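Kitchen and Tea Room Safety Checklist, with Comments
Trotness Hall, spring walk-round, 2 April 2022
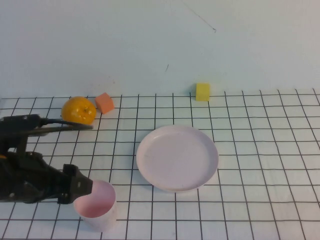
I have kept the same order as last time, starting at the back door and finishing at the cupboard under the stairs, so that anyone who wants to can hold the two lists side by side. As before, each point has a result and then a comment, and as before the comments have got away from me in one or two places. Do skip them if you only want the results — but I'd ask whoever is opening up to read the parts on the urn and the fridge, as those two affect everybody who uses the kitchen.

"OK" means I was happy with it on the day. "Attend" means it wants doing but needn't stop anyone using the kitchen. "Stop" means please leave it alone until it has been put right. There is one Stop this time.

WAY IN AND WAY OUT

1. Back door opens fully from inside without a key
OK
It sticks a little at the bottom in wet weather, as it has done for as long as I have been coming here, but a firm push does it. I tried it with a tray in my hands, which is how most of us meet that door, and got out without spilling anything.

2. Passage to back door clear
Attend
Two folding tables were leaning against the wall by the coat hooks. They do narrow the passage, and the feet stick out further than you would think when you are looking over the top of a box of crockery. They have a perfectly good home in the long store and I have put them back there. Would all the groups please do the same, even when you are last out and tired and it is raining?

3. Exit sign lit
OK

4. Floor mat flat and not curling
Attend
The corner nearest the sink has started to lift. I pressed it down and it came up again while I was looking at it. I have turned the mat round for now so that the lifting corner is against the wall, but it will need replacing before next winter. A heavier one with a rubber edge would be my choice, and in a dark colour, please, as the fawn one showed every footprint.

FIRE

5. Fire blanket in place and easy to reach
OK
It hangs to the left of the cooker, with the tapes hanging down as they should. Somebody had hooked a pair of oven gloves over it. I do see why, it's a handy height, but in a hurry you'd be pulling the gloves off first. I have put up a separate hook on the other side and very much hope it will be used.

6. Extinguisher in date, pin in, gauge in the green
OK
Serviced by Rostex in February and the label has been filled in properly, which makes a nice change from the year when we had to ring up and ask.

7. Heat alarm tested
OK
Good and loud. My apologies to the art class in the front room, who had been warned but jumped all the same.

8. Cooker hood filter clean
Attend
It is greasy again. The filter lifts out quite easily if you press both catches together, and it can go in a sink of very hot water with washing-up liquid and soak while you have your tea. Let it dry completely before it goes back. I would like this to be done every month instead of whenever one of us notices the smell, and I've added it to the sheet inside the cupboard door.

HOT WATER AND STEAM

9. Urn: lid, tap and lead
Stop
The lid and the body are sound, but the tap drips, and it drips onto the worktop just where the lead runs along to the socket. I watched it for a good while to be sure it wasn't simply the last of the rinse water coming through, and I'm afraid it wasn't. I have unplugged the urn, emptied it and tied a label to the handle. Please don't take the label off because you have a full room and only a small kettle. A new tap washer has been ordered through Kołodziej, who looked after the boiler for us, and once it is fitted I will come in and run the urn for a whole afternoon before anyone else uses it.

In the meantime there are the two kettles and the big flasks. Filling the flasks before people arrive works better than you'd expect, and the lunch club tell me that the tea is nicer for it.

10. Kettles: leads, bases, lids
OK
Both fine. The older one is very furred up inside, which isn't a danger but does make it slow and noisy. Descaler is in the high cupboard. If you use it, please leave a note on the kettle while it is soaking, in large letters, and rinse it through well afterwards.

11. Hot tap warning notice readable
Attend
The ink has faded to a sort of lilac. The water itself comes out very hot indeed, so we do want people to be able to read the thing. I'll write a new one and put it in a plastic sleeve this time.

ELECTRICS

12. Plugs and leads undamaged, nothing trailing
OK, with one exception
The lead on the radio has been mended with tape. I know it is a well-loved radio. I have taken the lead away and left the radio, and a new lead costs very little. Until then it will run on batteries, and the battery cover is in the drawer with the tea towels.

13. No extension plugged into another extension
OK
Last time there were two of these behind the serving hatch, so thank you to whoever sorted it out. It looks so much tidier as well.

14. Sockets clear of the sink
OK

FRIDGE AND FOOD

15. Fridge temperature
OK
The fridge thermometer read 4 degrees when I arrived and 5 when I left, by which time I had been in and out of it a good deal. Anything up to 5 is where we want to be. The number to keep an eye on is 8, and if you ever come in and find it at 8 or more, please write it in the book and don't serve what's in there until you have had a word with whoever is in charge that day. The door needs a proper shove to close. It looks shut before it is shut, if you follow me, and I suspect that accounts for most of our warm readings.

16. Food labelled and dated
Attend
Oh dear. There was a covered bowl with no name and no date, half a tub of something that had once been cream cheese, and a great many part-used bottles of milk. All of that has gone. The labels and the pen are on a string on the side of the fridge, and I have bought a new pen. A name and a date is all it takes. If it has no label at the end of the day it will be thrown away, and I shall try to be strict about this even when it's cake.

17. Raw and cooked food kept apart
OK
The bottom shelf is for raw meat only, and it was empty and clean.

18. Dry goods in sealed containers, no sign of pests
OK
I had everything out of the low cupboard and went round the back with a torch. Clean as anything. The flour has been moved into the tall Odero tub with the clip lid, which is a great improvement on a bag with a clothes peg on it.

19. Allergy folder up to date
Attend
The sheets for the soup and the sandwiches are there. The one for the cakes is still the old one, and several of the recipes have changed, including the one that now has ground almonds in it. Bakers, could you please each fill in a new sheet before you next bring something? Even if you think nothing is different, do look at the packets again, as the shops change their ingredients without telling anyone.

SURFACES, KNIVES AND BREAKABLES

20. Worktops sound and clean
OK
There's a small burn by the cooker that has been there for years and is smooth to the touch.

21. Knives stored safely
OK
All in the block, none loose in the drawer. Please carry on washing them one at a time and never leave one lying under the suds. I cut my thumb that way at home once and have not forgotten it.

22. Cups, plates and glasses free of chips
Attend
I went through the whole cupboard and took out anything with a rough edge. Chipped cups are awkward because people are fond of them, but a chip can cut a lip and it can't be cleaned properly either. They are in a box under the hatch if anybody would like one for growing cress or keeping pencils in. After that they go.

23. Microwave clean, door closing properly
OK
It is a 900 watt oven, and I mention it because many packets give times for something weaker. Take a little off the time, stir halfway, and make sure the food is piping hot right through. Please also put a plate over soup. Whoever cleans it after you will be grateful.

FIRST AID AND CLEANING THINGS

24. First aid box complete
Attend
We were short of blue plasters and the burn gel was out of date. The plasters have been topped up from my own supply and the gel is on the shopping list. When you use something from the box, do write it on the card in the lid — it isn't to catch anybody out, it just saves us finding an empty packet at the wrong moment.

25. Accident book present
OK

26. Cleaning products locked away and in their own bottles
OK
The cupboard under the stairs was locked and the key was on its hook. Everything inside was in its proper bottle. The mop head was hanging up to dry as well, so full marks there.

TO BE DONE BEFORE THE NEXT LUNCH

Urn tap washer fitted and tested
New hot tap notice
Hood filter soaked and put back dry
Cake sheets in the allergy folder
Burn gel
Lead for the radio

The mat can wait until there is money for it. If you spot anything I have missed, please put it in the book by the hatch with your initials, and I will look at it when I am next in. The spare key to the long store is back where it used to be, on the nail behind the door.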